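¿Por qué en el supermercado cada cosa tiene su sitio?

Seguro que alguna vez has acompañado a alguien de tu familia a hacer la compra y, mientras esperabas junto al carrito, te has preguntado quién decide dónde va cada cosa. ¿Por qué las galletas nunca están al lado de la lejía? ¿Por qué los botes miran todos hacia delante, como si fueran a hacerse una foto de clase? Pues hoy vamos a dar un paseo por uno de los pasillos menos famosos de la tienda, el de los productos de limpieza, que a lo mejor te parece aburrido, pero espera y verás.

A mí me lo enseñó Omolara Bashir, que ha pasado media vida colocando estanterías y que tiene muchísima paciencia con la gente preguntona (yo lo soy, y mucho). Lo primero que me explicó fue que las estanterías de las tiendas se parecen un poco a una biblioteca. En la biblioteca los cuentos van con los cuentos y los libros de animales con los de animales, ¿verdad? En la tienda pasa lo mismo: lo que sirve para los cristales va junto, lo que sirve para el baño va junto, y lo que sirve para la ropa también. Así, quien llega con prisa encuentra lo suyo sin tener que recorrer el pasillo entero tres veces. 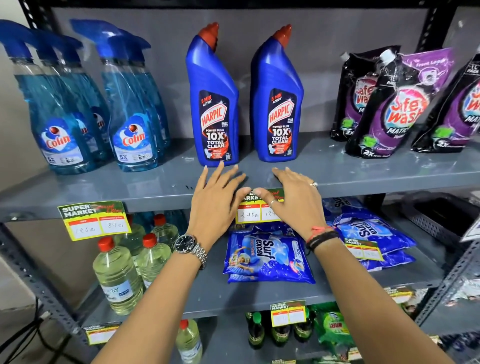
Colocar bien un estante se llama reponer, y la persona que lo hace es el reponedor o la reponedora. Es un trabajo de manos, de ir poniendo, girando y enderezando hasta que las etiquetas se leen bien desde el pasillo. Fíjate en cómo se agrupan las familias: los limpiacristales Colin, azules y con su pulverizador, forman dos filas; en el centro están las botellas azules de Harpic, que es para el váter, con su tapón rojo de boquilla inclinada; y al otro lado se apoyan las bolsas de detergente líquido. ¿Te has dado cuenta de que cada envase tiene una forma distinta? La boquilla torcida ayuda a llegar debajo del borde de la taza, y el pulverizador reparte el líquido en gotitas muy pequeñas por todo el cristal.

Ahora vamos con los carteles de los precios, que tienen su truco. En algunos hay dos números escritos a mano. Uno va debajo de las letras MRP, que en inglés quieren decir «precio máximo de venta», y el otro es el precio con descuento. En la etiqueta de la izquierda, por ejemplo, pone 126 Rs y 84 Rs. «Rs» es la forma corta de escribir rupias, que es el dinero que se usa en la India y, con otras versiones, en algunos países más. Si te apetece hacer una resta – venga, coge un lápiz, que es facilita – descubrirás que la diferencia son 42 rupias.

También hay letras y números en los envases. Cuando veas «1L» quiere decir un litro, o sea, 1000 mililitros. Si tu vaso favorito es de los de 250, podrías llenarlo cuatro veces... ¡pero de agua, claro, nunca de detergente!

Y aquí me pongo un poquito seria, aunque no me guste. Los productos de limpieza tienen colores preciosos y a veces huelen a flores o a limón, pero no se beben, no se mezclan entre ellos y no se juega con ellos. Si en casa hay que usarlos, los usa una persona mayor. Y si alguna vez te salpica algo en la piel o en los ojos, avisa enseguida, aunque te dé vergüenza o pienses que te van a regañar.

¿Quieres jugar a ser reponedor por un rato? Pide permiso y ordena una balda de la despensa, una con paquetes de arroz, pasta o legumbres. Junta los que se parezcan, pon los más altos detrás y gira todas las etiquetas hacia ti. Después puedes escribir un cartelito para cada grupo, con el precio que tú quieras, y montar una tienda con tus hermanos o con tus amigos – mi sobrina Adaeze cobraba 300 por un paquete de macarrones, ¡y todavía había quien se lo compraba!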